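Norano – Fahrroboter mit Scheinwerfer, Datensatz Nachtfahrten
README, Stand: Dienstag, 12. Juni
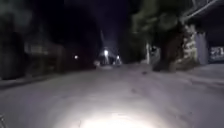 Abb. 1: Einzelbild aus einer Nachtfahrt, Scheinwerfer an, starke Bewegungsunschärfe.

Kurzbeschreibung

Norano ist ein vierrädriger Fahrroboter, gebaut in der Gemeinschaftswerkstatt Orkent. Dieses Verzeichnis enthält die Bilddaten der Nachtfahrten, die zugehörigen Fahrprotokolle und die Skripte zum Einlesen. Bauunterlagen für Fahrgestell und Elektronik liegen im Verzeichnis hardware/ und werden hier nur so weit behandelt, wie sie für die Daten relevant sind.

Zweck der Sammlung ist die Entwicklung der Randerkennung Menon. Menon soll befestigte Wege von Bordsteinen und angrenzenden Flächen trennen, auch wenn nur der eigene Scheinwerfer und einzelne Laternen Licht liefern. Für Tageslicht gibt es einen separaten Datensatz, der nicht mit diesem gemischt werden sollte (andere Belichtung, anderes Labelschema).

Aufbau

Fahrgestell: Aluprofil, Eigenbau, Differentialantrieb
Kamera: fest montiert, Blickrichtung vorwärts, kein Schwenk
Scheinwerfer: LED, mittig vorn, leicht nach unten geneigt
Rechner: Einplatinenrechner, Aufzeichnung auf SSD
Steuerung: Clikus (eigene Firmware, Zweig nacht)
Not-Aus: Funk und Taster am Heck

Die Belichtung wird von Clikus je Fahrt auf einen festen Wert gesetzt. Automatische Belichtung wurde verworfen. Der helle Fleck direkt vor dem Fahrzeug zog die Regelung so weit herunter, dass der Bordstein in den meisten Bildern nicht mehr zu trennen war. Der Preis der festen Belichtung ist ein überstrahlter Bereich unten in der Bildmitte. Menon maskiert ihn vor der Auswertung (siehe mask_spot.py).

Umfang

Der Datensatz umfasst 299 Sequenzen zu je 200 Bildern. Aufgezeichnet wurde auf 3 Strecken, alle befestigt. Die Aufteilung in Training und Test erfolgt nach Strecke, nicht nach Sequenz. Wer anders aufteilt, bekommt zu gute Werte, da sich die Sequenzen einer Strecke stark ähneln.

Verzeichnisse

bilder/ Einzelbilder, nach Strecke und Sequenz sortiert
labels/ Masken für Weg, Rand und Rest
logs/ Odometrie, Akkuspannung, Scheinwerferstufe
skripte/ Einlesen, Maskieren, Auswerten

Labels

Klasse 0: Rest (Bewuchs, Mauern, Zäune, Himmel, Gebäude)
Klasse 1: Weg, befahrbar
Klasse 2: Rand, also Bordstein oder erhöhter Streifen
Klasse 9: nicht entscheidbar

Klasse 9 ist großzügig zu verwenden. In Abb. 1 sind linker Rand und erhöhter Streifen rechts noch zuzuordnen. Das kleine helle Objekt am Boden nahe der fernen Laterne ist es nicht und gehört damit in Klasse 9. Lichtquellen bekommen kein eigenes Label.

Die Masken wurden von Braulio Ventura gezeichnet und von Shahab Shirazi gegengelesen. Abweichungen stehen in labels/diff.csv und sind nicht alle aufgelöst.

Verwendung

python skripte/laden.py --strecke 1
python skripte/mask_spot.py --ein bilder/ --aus tmp/
python skripte/auswerten.py --pred tmp/pred --ref labels/

Die Skripte erwarten Python 3 und NumPy. auswerten.py ignoriert Klasse 9 vollständig. Das Verzeichnis tmp/ wird beim Start geleert.

Bekannte Einschränkungen

Bewegungsunschärfe ist in vielen Sequenzen stark. Oberflächenstruktur und Blattwerk sind dort verschmiert und als Merkmal unbrauchbar. Die unscharfen Bilder bleiben absichtlich im Datensatz, weil Menon im Betrieb dieselben Bilder bekommt.

Helle Flächen seitlich des Wegs, etwa Pfeiler oder Rinde im Streulicht, werden vom aktuellen Modell teilweise als Klasse 1 ausgegeben. Ein Filter über die Bildhöhe hilft, löst das Problem an Steigungen aber nicht.

Nässe, Schnee und Laub fehlen. Aufnahmen mit Laub sind für Oktober vorgesehen.

Zeitstempel von Kamera und Odometrie laufen auseinander. Korrektur in laden.py, Parameter --versatz. Der Standardwert passt für Strecke 1 und 2; für Strecke 3 muss er von Hand gesetzt werden.

Datenschutz

Sequenzen mit erkennbaren Personen oder lesbaren Kennzeichen wurden vor der Ablage gelöscht. Standortdaten sind aus den Protokollen entfernt. Wer trotzdem etwas findet, meldet bitte Strecke, Sequenz und Bildnummer.

Offene Punkte

- Scheinwerferstufe in den älteren Protokollen nachtragen
- Überstrahlten Fleck mit Streuscheibe testen
- diff.csv abarbeiten
- Clikus: Abbruch bei voller SSD sauber protokollieren

Kontakt

Daten und Labels: Braulio Ventura
Firmware und Skripte: Shahab Shirazi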